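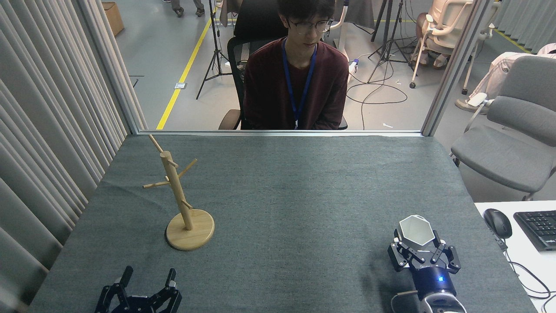
For many years I kept my cups in the cupboard like everybody else, and I was not unhappy with it. The problem started when I moved to the apartment on the fourth floor. The kitchen there has one upper cupboard, it is narrow, and the shelf inside cannot be moved. If I stack the cups, they stick together or they fall. I lost two in the first month.

So I began to look for a mug tree. My grandmother had one made of metal, with red plastic tips, and it made a terrible noise when you took a cup from it. I did not want this noise at breakfast. My friend Busisiwe Tshabalala told me to look for a wooden one, and to check the bottom before anything else. A small base is pretty in the shop, she said, but at home it will lie on the floor with all your cups.

I went to Stakach on a Saturday and paid 18 dollars, which I think is fair. The lady at the counter wanted to sell me also an oil for the wood. I said no, and later I went back and bought it.

Then I had to learn how to hang the cups, and it is more difficult than I expected. If you put the two heavy ones on the same side, the whole thing wants to lean. I put the heaviest cup on the lowest peg now and the light ones above, facing away from each other. I also learned that some handles are simply too small. My nice blue cup from Baloyi has a handle for the finger of a child, so it still lives in the cupboard, alone.

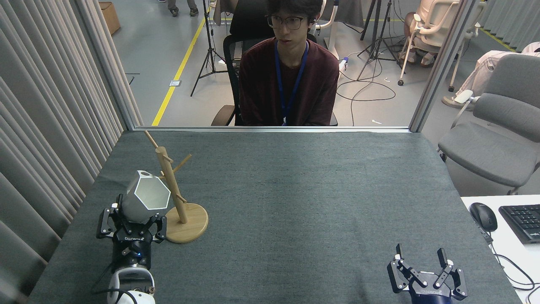 Cups without a handle are another question, and I have not solved it. I like very much the ones with flat sides, because they are comfortable in a cold hand, but a tree can do nothing for them. They have to stand next to it. A plain tree of light wood, with a round base and pegs that go up at an angle, looks good beside something gray with white edges, and I would like to have these two colors together in my own kitchen. At the moment my wall is yellow and I rent, so it must stay yellow.

Under the tree I have put a piece of dark felt. Hooman Mirzaei, my neighbor, had some left over from a drawer he was lining, and he cut it for me with his good scissors. It protects the counter and it is quiet — I can move the tree in the morning without waking anyone. The bad side is that felt collects every small thread in the house. I clean it with tape on Sundays.

Next I want to find a place for the teapot.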